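March 19, 2019

Notebook, test kitchen. Brisket trials, third round. Darius on the bath and the bags, me on the slicer and the scale, Sebastian in and out for the tasting. Ubaldo wants something he can put in front of the Fedach people, so I'm writing this up a bit fuller than usual.

Carried over from last time: the second round was no use for yield because we lost two bags to bad seals and the rest were weighed with the juice still clinging. This time everything is patted dry before it goes on the scale, raw and cooked.

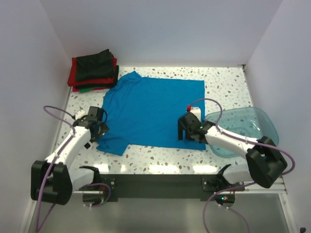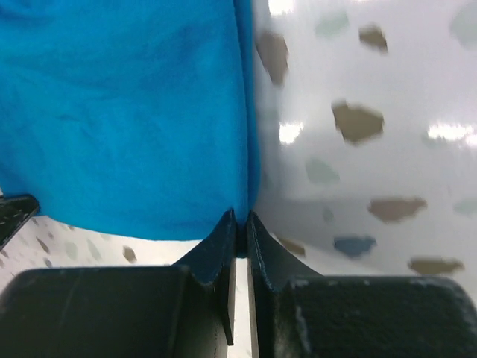
**Meat**

Three flats from Lokolik, same delivery, same grade on the invoice. Trimmed to a thin fat cap, squared up, and each one cut in half across the grain. Point end and thin end are marked on the bag with a P or a T. Last time we mixed them and then argued over it for a week.

Flat 1 was the nicest. Flat 2 had a deep seam of fat that ran further in than I expected, so its P half will look worse on yield than it should. Flat 3 was thinner all over and may not be a fair comparison with the other two. I used it anyway, we had nothing else in.

Salt by weight of meat, same for all six pieces, rubbed on and rested overnight in the walk-in, uncovered on racks. No sugar, no smoke. Anca asked for smoke powder on at least one. I said next round, when we know what the plain one does.

**Bags and sealing**

New pouches from Steinbach, the heavier ones. Darius folded the top of each bag back on itself before loading so the seal area stayed clean. We should have been doing this all along. Double seal on every one, with a finger's width between the two seals.

The sealer needs to cool between bags. After the fourth one in a row the second seal came out a little wavy. It held, but I don't like the look of it. Put a gap in the procedure.

All six bags went in a tub of cold water for 20 minutes before the bath to look for leaks. No bubbles from any of them.

**Bath**

Big tank, circulator at the back left, rack in. Set to 62 C for flats 1 and 2. Flat 3 went in the small tank at 68 C, mainly to have something to compare the texture against.

Display and probe did not agree at first. The display on the big tank read a little high against the Iton probe. Darius moved the probe to the front right corner and the gap got wider, so it's circulation, or the rack sitting too close to the outlet. He turned the rack a quarter and after that the front corner caught up. Rack position is now marked on the tank wall with tape. Please leave the tape alone.

Lid on from the start this time. Water level dropped hardly at all overnight. With the floating balls we were topping up every morning and the temperature dipped every time somebody did it.

Bag from flat 2, P half, floated on one end. Put a steel spoon on top of it. It stayed down after that. There's probably a pocket of air behind the fat seam that the vacuum didn't get to.

**Times**

Pulled one half of each flat early and left the other half in for the full run. That was the P half for flats 1 and 3 and the T half for flat 2, to break up the pattern a little. It's not a proper design and Sânziana told me so when she saw the sheet. She's right. With six pieces there isn't much design to be had.

Everything went into ice slurry straight out of the bath, in the bag, then to the walk-in until the next morning. Core checked on one bag only, through a patch of foam tape, and that bag was used up the same day.

**Weights**

Full sheet is in the yield folder. Main points:

- Early pull at 62 C held the most weight in every comparison.
- Flat 2 P lost more than its partner, as expected from the fat.
- The 68 C pieces lost clearly more than any of the 62 C pieces, and the bags were full of juice.
- The biggest single juice weight was 300 g, from flat 3, full run.
- The smallest was 133 g, from flat 1, early pull. I weighed that one twice because it seemed low. Same both times.

I am not putting percentages in here until Sânziana has gone over the raw weights. In round one I divided by the salted weight on some lines and the unsalted weight on others, and the numbers went out to Ubaldo before anyone caught it. From now on we use the unsalted trimmed weight, always.

**Juice**

Kept all of it. Strained through the fine sieve, brought up slowly in a small pot, skimmed. The gray stuff comes out of it fast and there's a lot of it. After the second straining it was clear and quite salty. Too salty to reduce as it is. Sebastian cut it with unsalted stock and it made a decent thin gravy.

If the customer is going to use the bag juice, the salt needs to come down, or we need to tell them plainly on the label to thin it. I'd bring the salt down. People don't read the label when they're plating.

**Slicing and tasting**

Sliced cold on the machine, then warmed back up in a little of the strained juice. Cold slices held together well on all of the 62 C pieces. The 68 C full run broke along the grain at anything thinner than a pencil. Fine for pulling, useless for a sandwich line.

Tasted by me, Darius, Sebastian and Anca. No blind codes this time, so don't read too much into it.

Flat 1, early: pink, juicy, still a good bit of chew. Anca thought it was undercooked. It eats more like a roast than a brisket. The fat cap was rubbery and everyone left it on the plate.

Flat 1, full: best of the day for slicing. Tender but it holds. Fat softer, not all the way there.

Flat 2, early: much like flat 1, with one tough corner.

Flat 2, full: rich, the seam of fat had gone soft and you could see it run when the slice was warmed. Sebastian's favorite. He'd sell this one. I'd worry about how it looks in the tray, with the slices coming apart at the seam.

Flat 3, early: drier than I hoped. Flavor was closer to what people think of as brisket.

Flat 3, full: falls apart. Good in a bun with gravy on it. Stringy without.

**Color**

The pink is going to be a problem for some customers. It's fully held and cooked, but a slice that color next to a slice of ordinary braised brisket looks raw. Searing after the bath helps the outside and does nothing for the middle. We could go up a few degrees and give away some of the yield. Ubaldo won't like that, but he was the one who had the sample trays sent back last November over exactly this.

Tried a quick sear on two pieces, one in the cast iron pan and one under the salamander. The pan gave a better crust and took longer. Under the salamander the fat cap spat badly and the edges curled. Dry the surface more next time, maybe an hour on a rack in the walk-in out of the bag.

**Cleanup and equipment**

- Small tank has a slow drip at the drain valve. Tray under it for now. Darius has the part number.
- Scale was level but read a gram off with the check weight. Zeroed and checked again, fine.
- The sealer's lower gasket is starting to flatten at the left end. Order one before it fails on us.
- Iton probe battery changed.
- Slicer blade needs to go out. It was dragging on the fat by the last piece.

**Next round**

65 C for the lot, full run only, at least four flats if Lokolik can hold the same grade for us. Salt down. Two pieces with Anca's smoke powder, the rest plain. Three-digit codes on the plates and somebody other than me doing the plating.

Ask Steinbach if the same pouch comes an inch longer. The P halves only just fit, and Darius had trouble keeping fat off the seal area even with the fold.

Sânziana wants the juice weighed before straining as well as after. Added a column to the sheet.

One slice of each is wrapped in the walk-in, second shelf, labeled. Ubaldo can try them cold when he's back. Leave the flat 2 full run for him, please, there's only the one left.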